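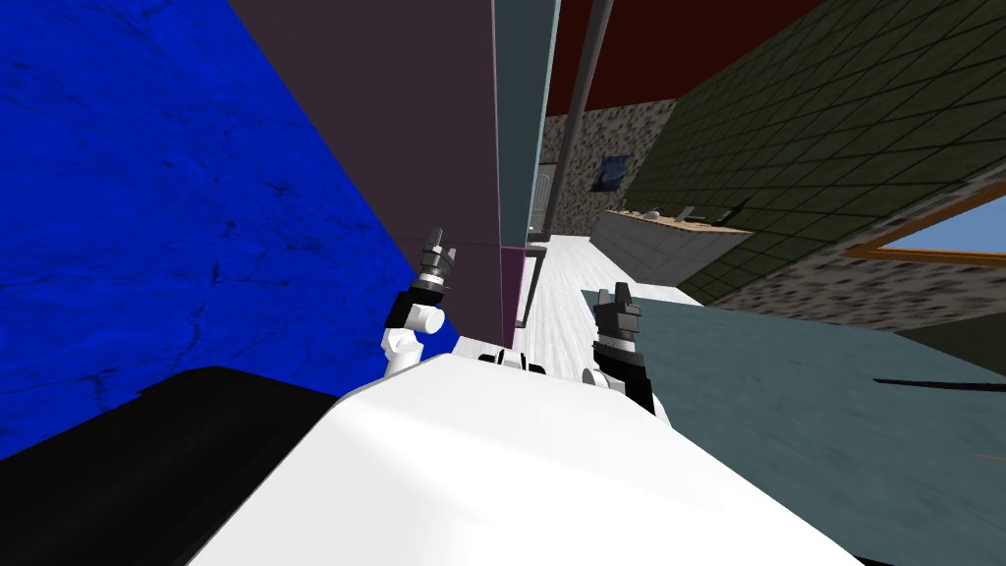

Blue wall with darker veining, render.

October, 9:40 pm. Indigo vat, Trekia workshop

The Pumodville madder can wait, because the indigo is finally behaving! Vat 13 held at 103 degrees all afternoon, and the linen came out with exactly the streaky, stony blue I've been chasing (tied loosely, 12 dips, long airing between). Schmieder cloth takes it far better than the Plulley, which went flat and gray at the folds.

To do: rinse the second bolt, feed the vat more bran, try a shorter first dip.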